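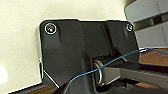
Figure 1. Front face of the gripper housing, with two metal screw heads near the upper corners.

Sports Studies | Fans and Athletes | Original Article

3.2 What supporters brought to signing sessions

We observed 16 autograph sessions held by two basketball clubs, Madley and Steltton, over one season. Most supporters arrived with something to be signed. A smaller group brought something to give away: drawings, letters, knitted scarves and, at one January session, a cake. We treat these as gifts only where the supporter did not ask for the item back.

Children gave more often than adults, and their gifts were mostly drawings. Adults who gave something tended to have followed the player since an earlier club. At Madley, gifts were placed in a box behind the table after each exchange. At Steltton the player kept them at hand until the session closed, and supporters further back in the queue could see them. Several told us this made them wish they had brought something too.

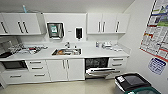
Figure 2. Work room with white wall cabinets, paper towel dispenser and soap dispenser above a long countertop.

Length of contact varied little. Stewards at both clubs moved the queue on at a steady pace, and a gift seldom earned more than a few extra words. In three cases the player asked a question about the gift, and all three supporters repeated that question to us almost word for word in interviews held two weeks later. Signed shirts were described in less detail. Some supporters could not say where on the shirt the signature was.

We return to the matter of what clubs do with the gifts in Section 4.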